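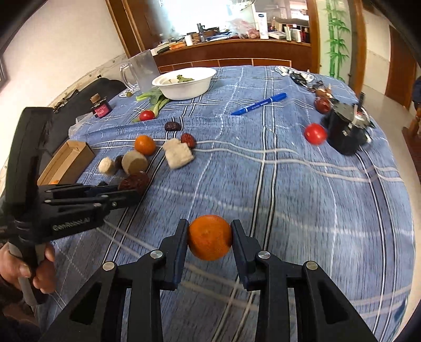
I've wanted a proper tablecloth for ages. We've had the same wipe-clean one since before the youngest started school and it had gone sticky in that way that no amount of washing-up liquid will fix, so in July I finally gave in and ordered the blue plaid from Hutelgate. It was 40 pounds, which made me wince a bit (it's a bit of cloth!), but I'd been round to Latrice Okafor's for lunch and she had the same one in green and I'd spent most of the meal stroking it under the table.

Colour first. It's a light and medium blue check with white and dark navy stripes running through, and I'd say it's a touch softer than it looked on the website. I was worried it would feel like a picnic, or a bistro trying too hard, but it's lovely. Food looks brilliant on it. Anything orange or red especially — mandarins, cherry tomatoes, those big wrinkly red dates — they all sort of jump out at you. Spring onions too, with the long green bits left on. I used to put everything straight into bowls and now I find I just leave things lying about on the cloth to admire them, and my husband eats them as he goes past.

Pale things do well too. I put out squares of white cake and little coconut balls when Sunita Achterberg came over and she asked if I'd had somebody in to do the table. I had not. I'd tipped them out of their packets with 20 minutes to spare.

Now, the creases. It does wrinkle. It came folded into a tiny hard parcel and the fold lines were still there after the first wash, and even now it goes ripply across the table as soon as anybody leans on it or drags a plate. If you're the sort who irons table linen you'll be ironing a lot. I'm not, so I give it a good shake when it comes out of the machine, hang it over the banister and call it relaxed. A hot iron while it's still damp does get it flat, I tried once for my mother-in-law's birthday, and it stayed that way until roughly the soup.

It also slides. Our table is varnished and quite slippery, and if you reach across for something the whole lot comes with you. I've bought a set of those little Nirkia clips to hold the edges down and they've sorted the worst of it, though they're a bit ugly and I take them off for company. A rubbery underlay would probably be better. Gwendolyn Haverford swears by hers but she also has a table the size of a bus.

Washing has been fine. I've had it through the machine 26 times by my reckoning (I'm guessing from how many Sundays' worth of lunches, don't hold me to it) at whatever the label says, and the blue hasn't faded that I can see. Tea comes out. Tomato comes out if you get to it quickly. Beetroot came out of the blue but left a faint pink shadow on one of the white stripes, which I now cover with the fruit bowl. The navy stripes hide a multitude of sins, so if you're going to spill soy sauce try and aim for those.

The hem is my one real grumble. On one of the short sides the stitching started coming away after a couple of months, only an inch or two, but I'd expect better at the price. I emailed them and got a nice reply from a chap called Jhun Dalisay, who offered me 5 pounds back or a replacement. I took the money and sewed it up myself in front of the telly.

Sizing is generous. Ours seats six and there's a decent drop all the way round, enough for the cat to hide behind. Do measure first though, the size guide goes by the cloth and doesn't mention the table at all, and I very nearly ordered the one up.

Would I buy it again? Yes, probably in the green next time so Latrice and I can swap. Four stars, with one off for the hem.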